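Quilt over floral sheet, tuck it or leave it loose??

zenby_attic
ok so moved into the Yeom St place in June and the bedroom is finally getting done. Have a loud flowered sheet, pink going into purple, and a dark teal quilt. Spouse says tuck the quilt in on all sides, hotel style. I say leave it folded over to one side so you see the flowers. Thoughts, quick, my mother in law gets here at 4

Prarnthorpe48
tuck it. loose quilt ends up on the floor by 2am

mossy_hems
Disagree w/ Prarnthorpe. Dark quilt pulled flat over a bright sheet = big dark rectangle. Whats the point of buying flowers then

Prarnthorpe48
the point is sleeping on them

Hye-jin Hyun
Depends on the quilt weight imo. Mine is a Zastcombe, heavy thing, 135 bucks on sale, and it never slides. Light ones do. If yours is light tuck the foot end only and leave the sides

zenby_attic
its medium?? no tag. Hand me down. Foot end only might work, will try

mossy_hems
does teal even go with pink tho. pic?

zenby_attic

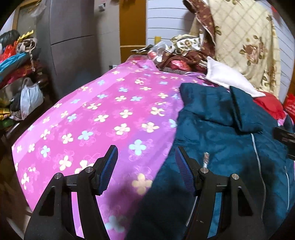

flowers on the left, quilt on the right

mossy_hems
oh I like that. the violet part of the sheet next to the teal is really good. Don't cover it up

Prarnthorpe48
fine its pretty. still say it'll be on the floor

Hye-jin Hyun
Pretty! I'd do plain cream pillowcases, picks up the cream flowers. Not white, white will look cold next to that

zenby_attic
have white ones only, ugh. Can you dye cases in a washer

mossy_hems
Tea. Big pot, few bags, soak till it looks too dark, rinse. Do NOT do it before company comes

Prarnthorpe48
or just buy cream ones like a normal person

zenby_attic
white for tonite then. Foot end tucked, side folded back, spouse is calling it a compromise. gotta go vacuum

Hye-jin Hyun
Report back on the floor thing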